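Leave the pipes where they are
April 7, 2024

I have a weakness for rooms that show how they work, so when the woman who runs the Clisura workrooms offered to let me come and be nosy, I said yes before she'd finished the sentence. She took the lease in December and did most of the fitting out herself, with a plumber for the parts she wasn't allowed to touch.

The first thing I asked her about was the pipes. They run high along the wall, bends and clamps and all, and they're painted white like everything behind them. I loved them at once.

"Everyone told me to box them in," she says. "I had a quote from Momier for doing it, nice clean panels, and I nearly signed. Then I thought, the first time something drips I'm going to be up a ladder with a crowbar. So I spent the money on paint."

And what a lot of paint! She went through three whites before she settled. The first was so blue it made people look ill, and the second turned yellow as soon as the lights went on. The third came from Zheng, a paint shop she'd driven past for years without going in. It cost $59 a can, which made her wince, and she'd buy it again tomorrow.

"I wanted it plain. People bring their own stuff in, and it's usually black or gray or has a bright label on it. The room doesn't need to join in."

We moved on to desks, a subject on which she has opinions. The white one came from an office clearance at Wisotari for $40, and she talked them down to $39 "just to feel alive." It already had the round cable grommet set into the top near the corner, and this is the detail she is proudest of, although she had nothing to do with it.

"I've worked at desks where the cables go over the back edge, and every time you push the desk against the wall you pinch one. A hole with a collar on it. That's all I ask from a desk." She'd put a second one in the opposite corner if she trusted herself with a hole saw — she doesn't, yet.

Does all that white get dirty? She laughed for quite a while. "Oh, constantly. Crumbs, pencil, the gray stuff that comes off people's sleeves. But I can see it, so I wipe it. My old desk was brown and I don't think I cleaned it once in 365 days."

Water is the other running question. There is no tap in the workroom, so it comes in big clear plastic jugs, and swapping them is whoever-notices-first. She'd like a sink. The plumber has told her what a sink would cost, and for now she likes the jugs.

Next on the list are a couple of shelves and something soft for the floor by the desk, where she stands most of the day. She hasn't picked a color for the mat. I'm betting on white.
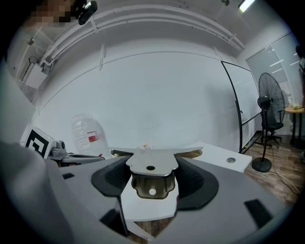 At Clisura: the white desk with its cable grommet, a clear water jug, and the pipes left on show.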